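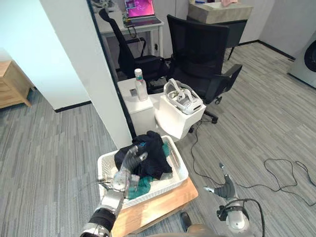

Does anyone know if the Gultgate laundry kit can sort a mixed basket without a person driving it?

Going by the quote I got, it can't out of the box. You pay for the two arms and hands, and the sorting software is a separate yearly plan that was still "in preview" when I asked in March.

Posted by kamarville_lou, 7 August 2018

---

hexnut47 wrote:
What did they quote you? The site only says "contact sales," which is usually where I close the tab.

---

kamarville_lou wrote:
$3,075 a month for the hardware lease, setup extra. The plan on top was 2,206 for the year. Leandro Riquelme in their sales office was polite but would not put a clothes-per-hour number in writing. I asked twice.

---

Soledad Saavedra wrote:
We run a small wash-and-fold in Clallallow and had the demo. It's better than you're making it sound. The hands are gentle, and after 21 loads we had no torn items. Reaching into a basket and getting hold of one shirt is the hard part and they've put real work into it.

---

hexnut47 wrote:
Was somebody wearing a headset during those 21 loads?

---

Soledad Saavedra wrote:
For most of them, yes. They were upfront about that.

---

hexnut47 wrote:
So you watched a person do laundry with extra steps. No torn items is a nice result for the person.

---

Soledad Saavedra wrote:
That's a cheap shot. Remote operation is worth something to me if one operator can cover two shops.

---

orellana_press wrote:
Can one operator cover two shops, though? I asked that and got "on the roadmap." Also ask what happens with black on black. In my demo it picked up two dark socks as one thing and the tech called it a good grasp. Towels were fine.

---

kamarville_lou wrote:
Same with me on dark stuff. And the setup fee doesn't include a table at the right height, check the second page.

---

Soledad Saavedra wrote:
Fair on the table. I'm still taking the three-month trial. Will post our numbers, good or bad.

---

hexnut47 wrote:
Please split them by who was driving.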